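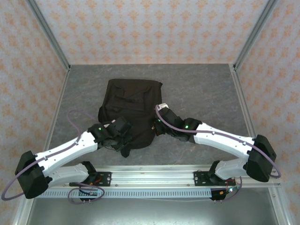

Figure 4.1 Dark cloth with raised seams, lying in folds on a grey marble-patterned surface.

Chapter 4
Seams, Edges and Fastenings

By Teresa Mac Carthaigh
February

Cloth is made flat and worn in the round. Between the two states lies the work of the cutter and the machinist, and most of that work is concerned with joining. This chapter deals with the ways in which pieces of cloth are held together, how their raw edges are kept from fraying, and how openings are made and closed.

Students who have completed Chapter 3 will be familiar with the difference between woven and knitted fabrics. The distinction matters again in this chapter. A seam that serves well in a plain woven cotton may snap in a knitted one, where the thread is asked to stretch further than it can. The choice of seam is therefore made after the choice of cloth, and both are made before any cutting is done.

4.1 What a seam must do

A seam has to be strong enough for its place in the finished article. The shoulder seam of a work jacket carries a load each time the arm is raised; the seam of a curtain lining carries very little. A seam must also lie as the maker intends. In fine shirts it is usually pressed flat and hidden, while in bags and heavy trousers it is often left raised or stitched twice, and the line of stitching becomes part of the design.

The allowance is the strip of cloth between the line of stitching and the cut edge. In this book it is 14 mm unless the pattern states otherwise. Loosely woven cloth may need 18 mm, and a seam that is likely to be let out at a later date may be given 30 mm.

4.2 The Dulik workshop

Several exercises in this chapter are based on the records of a small workshop at Dulik, which made canvas and wool goods for the market at Bresurlow. Its order books list the seam used for every article, together with the repairs that came back. They show that pockets were returned more often than any other part - usually torn at the upper corners, where the hand pulls against the stitching. The workshop later added a short bar of close stitches at each corner, and the same method is taught in section 4.6.

4.3 Terms used in this chapter

Plain seam: two pieces joined by a single line of stitching, with the allowances pressed open.

Flat-felled seam: a seam in which one allowance is folded over the other and stitched down, so that no raw edge is left.

Patch pocket: a pocket cut as a separate piece and sewn to the outside of the article.

Before reading further, students should prepare four samples of plain woven cotton and label the direction of the grain on each.

Last updated: February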